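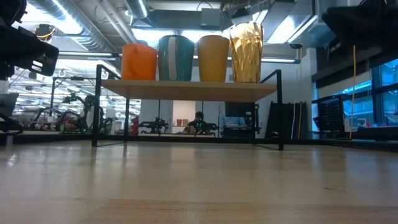
*Gwenda Tilsley*

I have been promising to write up the open day at Findis ever since March and it has taken me until now to find the notebook, which had slid down behind the seed tins. So apologies to those of you who asked in the comments, and thank you for asking (it does spur me on!).

For anyone new to this blog, I am not a technical person. I taught infants for most of my working life and I now mostly write about bread, my knees and the allotment. But I do love being shown round places where people make things, and over the years I've dragged my husband round a brewery, a brush factory, two sewage works and a place that made nothing but hinges. When a leaflet came through the door saying that the robot workshop on the Hollwood estate was opening up for a morning, I had us booked in before the kettle boiled.

Hollwood is 20 miles from us and the bus goes the long way, so we took the car and then couldn't find the entrance. There are a lot of grey buildings and they all have the same door. We went into a tile warehouse first, where a very nice young man was clearly used to it and pointed us across the yard.

I'd expected something hushed, like a hospital. It's a big, open sort of place with great silver pipes and ducts all over the ceiling, very bright lights, cables here and there, and benches with black robot arms that have little green lights on them. I liked it straight away. It reminded me of the old craft block at my second school, if the craft block had had any money spent on it.

We were given a sticker and a coffee and put into a group with some sixth-formers and a couple who had driven over from Oberholzer Engineering, where they make parts for packing machines. They asked all the sensible questions, so I was free to ask the other sort.

The demonstration we'd been sent to see was called Fundovis, and it was cups. I'll admit my heart sank a little when I read that on the board, having pictured something more along the lines of a car being welded. But I was quite wrong, and if you ever get the chance to watch it then do, because I could happily have stayed till teatime.

There's a small shelf on the table, a plain light wood board on a black metal stand, the kind of thing you might keep spice jars on. The cups stand along it in a row. There was an orange one, short and cheerful, with its handle facing out to the front, then a dark teal one with a long pale handle, then a mustard-yellow one which tapers and has a lovely matte finish, and last of all a tall one in crinkly gold foil. I said I'd quite like the mustard one for home and was told I'd have to join the queue.

The task was to take a cup off the shelf and put it down on the table, and afterwards to put it back. You and I would do that while talking on the phone. Our guide explained that each of those cups is difficult in its own way. A handle gives you something to hold, but it also gets in the way if you come at it from the wrong side. A smooth cup that narrows wants to slip. And the foil one was the real villain, she said, because the light jumps about on it so much that its edges are hard to make out, and under those bright ceiling lights I could see what she meant. The table is shiny as well, so there's a faint second set of everything underneath. I had never thought of a reflection as something a machine would have to learn to ignore.

We watched it do the orange cup first. The arm came in slowly, stopped, seemed to have a little think, and then closed on the handle as gently as anything. One of the sixth-formers clapped and then went scarlet, so I clapped too, to keep her company. The teal one went nicely. The mustard one was picked up, wobbled, and was set down a bit harder than I'd have liked on that table.

Then the gold one, which it missed altogether! It closed on thin air, a good inch to the side, and carried its armful of nothing down to the table and let go of it with great care. I'm afraid I laughed out loud. My husband says I said "bless it", which I don't remember but do not dispute. The second try was better and the cup came down in one piece, and by then the whole group was leaning in and holding its breath.

I asked how often it gets it right, and they were very open about that. They'd done 100 goes on the foil cup the week before and 80 of them had worked. Of those that failed, 19 were misses like ours and the other one was a cup on the floor. The man from Oberholzer pulled a face at 80, and said it would need to be far better than that on a packing line, and our guide agreed with him quite cheerfully. I thought it was rather good going. I have had classes of five-year-olds and beakers of squash and I would have taken 80 in a heartbeat.

After that we were allowed to wander a bit, as long as we kept behind the tape. There are big windows down one side and I stood there for a while looking back at the benches, where people were still working away and taking no notice of us. I do admire that. I can't so much as ice a bun if somebody is watching.

The coffee was decent and the biscuits were the sort with jam in. There are loos just by the door, and it's all on one level, which my knees would like me to mention. The only thing I'd say is that it was noisier than I'd bargained for, what with the air blowing through all those ducts, and if you wear hearing aids you'd do well to stand near the front.

They're hoping to do another one before the autumn and I've put our names down. On the way home we stopped at the tile warehouse after all, and bought a box of green seconds for the back step, so if anyone knows what grout to use outdoors, please do leave me a note underneath.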